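# About Skevside Language School

Skevside has taught evening and weekend classes since the building on Plovau Road stopped being a chapel. It went up in 1756 and still has the original front door, so push hard. 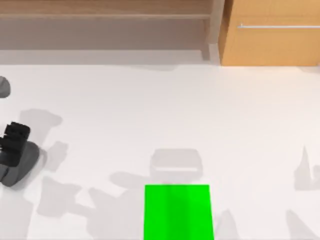
We teach English to adults who live or work nearby, and we run smaller groups in French, Italian and Welsh. There are 20 classes a week in term time, with no more than nine learners in each. Most people start with us as beginners. Some stay for years.

Everyone has a short chat with a tutor before joining — it takes a few minutes and there is no written test. We then suggest a level, and you can change group in the first fortnight if it doesn't suit you.

The school is run by Karam, a local education charity. Fees cover teaching and heating. A grant from the Movia Fund pays for free places, which go to people on low incomes. Applications for these open each November.

Our lending library holds 650 books, mostly easy readers and grammar guides. Learners can borrow two at a time. There is a step-free entrance at the side of the building, and bikes can be left in the yard.

The office is open on weekday afternoons during term. Spring enrolment closes on 20th February.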